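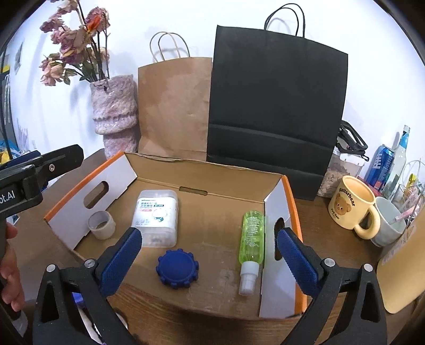
Yaowalak Srisuk wrote in to ask whether a carton with hand-holes is worth keeping for bathroom odds and ends, given that dust gets in through the openings and the board goes soft at the first spill. It is, within limits. Corrugated board loses much of its stiffness when damp, so the carton belongs in a dry cupboard or on a shelf, and anything liquid needs some attention first.

Spray bottles
Turn the nozzle to the off position if it has one, then check the collar for tightness. A spray bottle laid on its side on the carton floor takes less height but puts liquid against the seal. Stand it upright where the shelf allows. If it has to lie down, put a folded cloth under the neck and look at the cloth after a day.

Cotton swabs
Keep them in their own lidded tub with the label on. A rectangular tub sits flat against the back wall and wastes little space. Loose swabs pick up lint and cardboard dust.

Packing tape
Clear tape stored on end collects grit on one edge only. Fold 10 mm of the free end under itself to make a tab. Keep the roll out of direct sun and away from the heater, as adhesive that has been warmed tends to creep out at the sides.

Rubber pieces
Wash in mild detergent, rinse, and dry fully before they go in. Some rubbers mark pale plastics over time — a sheet of paper between the two prevents it.

The carton itself
Fold short end walls fully down on the inside so the hand-holes have a double edge. For a carton 255 mm wide, cut the liner to 250 mm or it will buckle. Baking paper is adequate. Replace the liner when it stains, and recycle the carton once the corners crease or the hand-holes begin to tear.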